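Filed under: Research Notes / Home & Workshop Robotics

We use cookies to remember your reading preferences. Accept all | Manage settings

4.2 Sorting small parts at the bench

So, can a machine do the boring end of shop work yet? I went into this part of the study pretty hopeful, and I came out of it, well, a bit less hopeful (but still having fun!). The job was one any shop hand does without thinking: take mixed small parts from an open cardboard tray and put each one in the right compartment of a lidded plastic box. Then close the lid. We ran it 713 times over one long November, with two planners, Dredia and Ursu, on the same Tronow arm.

Picking was the good news. Dredia got hold of a part on the first try far more often than I'd guessed it would, and when it missed it usually just went back and had another go. Ursu was slower and fussier, but it hardly ever knocked the tray around, and I grew fond of it for that. Cardboard is awful stuff to work next to, by the way. It's light, it slides if you brush it, and the walls give when you push on them, so a grasp that looked fine to the planner could end with the whole tray turned sideways.

The lid was where things got ugly. A person pops a latch with a thumb and holds the box still with the other fingers, all in one motion. Our arm had to do it in 4 separate moves, and we never found a setting that worked for all 3 boxes we bought. See-through plastic didn't help either! The depth readings on a frosted lid were so patchy that Vosex, the tracker we used for box pose, would happily report a lid floating above where it really was. We ended up throwing out 11 runs where it lost the box completely, and those are listed in the appendix.

I should say something about the bench too, as it matters for anyone trying to repeat this. We didn't paint the wall or tidy up the cables. Scuffs and chipped paint stayed in view, along with whatever else was plugged in nearby, and both planners had to cope with all of it. Figure 6 shows the tray and a storage box on the black tabletop, with coiled cables over on the left.
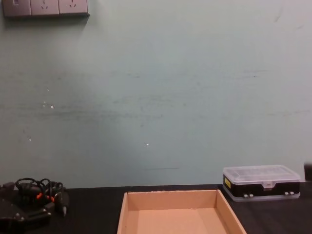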